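Meeting room AV walkthrough, Dirndale office, April round

I did all the rooms on the second floor before lunch, starting with the big one. Ticked means fine, unticked means somebody has to do something. My comments are under each line, and yes, I know some of them run long!

## Room Eseo (the big one)

- [x] Display powers on from the table panel
 - Took a while to wake up, but it got there.
- [x] Camera shows both ends of the table
 - I sat in every chair. The seat nearest the door is a tight fit, so push it in a bit if you want your whole face on the call.
- [ ] Ceiling mic picks up the far end
 - Nope. I called my own phone and sounded like I was down a well. Turning up the gain helped a little and brought in the air vent too. I'd like a second mic in here.
- [x] Cables tied back, nothing across the walkway
- [ ] Wall mount bolts snug
 - Lower left one turned by hand. I nipped it up, but please get a proper wrench on it before the next all-hands.

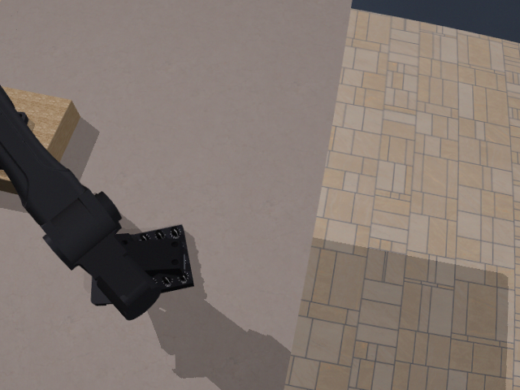 *Black arm over the mauve-gray surface, stone tiles past the edge*

## Room Clundance

- [x] 55 inch screen, no dead pixels that I could find
- [x] Remote present, batteries good
- [ ] Call software up to date
 - It asked for a restart as soon as I touched it, and then asked again. I left it on the second update. Check the version number when you're next in.
- [x] Share from laptop, wired
- [ ] Share from laptop, wireless
 - Dropped 3 times in one short call. Same laptop was perfectly happy in Eseo, so I'm blaming the access point in the hallway.
- [x] Power strip off the floor
 - Much better than the last round (thank you, whoever did that).

## Room Subramaniam

- [x] Privacy shutter slides and stays shut
- [x] Speaker volume, no buzz
 - I played the same test clip I always play. I'm very tired of that clip.
- [ ] Battery backup holds for a full test
 - It's a 600 watt unit and it beeped at me almost right away. The sticker says replace battery and I agree with the sticker.
- [x] Vents on the back of the codec clear
 - Dusty, so I ran the little vacuum over them. Put this on the monthly list?
- [x] Asset tag readable
 - 2496. It matches the sheet now. I fixed the typo.

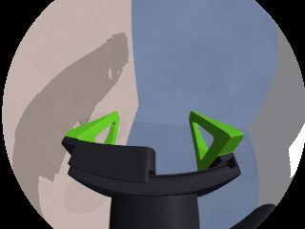
*Green two-fingered gripper, fingers apart*

## All rooms

- [x] Emergency number card by the panel
- [x] Exit path clear with every chair pulled out
- [ ] Quick start card matches what the panel really says
 - The card still tells people to press Join, and the button has been called Start for ages. I'll print new ones if someone can point me at the laminator.
- [ ] Spare HDMI cable in the drawer
 - Eseo has two, the others have none, so I moved one over to Clundance. Subramaniam still needs one.

Mic and battery are the two I'd order first. The rest is an afternoon with a screwdriver and some patience, and I'm happy to do the Clundance wireless retest myself once the access point gets looked at.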